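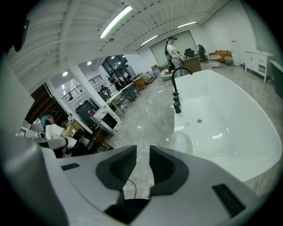 A white bathtub with an oval interior.

25/09/2020

Search this blog

Print this post | E-mail this post

My first month as a teaching assistant

In August I moved to Avstead to begin my doctorate, and I was told on the second morning that I would also teach. I had never taught in English before. The department gives every new student one discussion section, and mine is the introduction to statistics.

The training lasted 3 days. We learned how to use the grading system, which is called Brament, and how to write comments that a student can use. I wrote too much. My first comment on a practice paper was longer than the paper.

The pay for the section is 720 dollars each month, and the program asks us to keep a teaching journal of 4,000 words by the end of the year. I have 1,748 already. Most of them are about my mistakes with the word "significant," which my students understand in the everyday way and I explain in a way that makes them more confused.

Last week I tried something different. I asked them to explain the idea to each other first, while I stayed silent near the window. It was difficult for me to be silent. Two groups found a better explanation than mine and I wrote it down for next year.

I still prepare every sentence before class, but I read less from the paper now.

Comments (3)

Pramanik: I also wrote full sentences in my first year. Keep the notes, you will need them again.

Himari: Is the journal graded? Ours was only pass or fail.

statsgrad: What was the better explanation? Please post it!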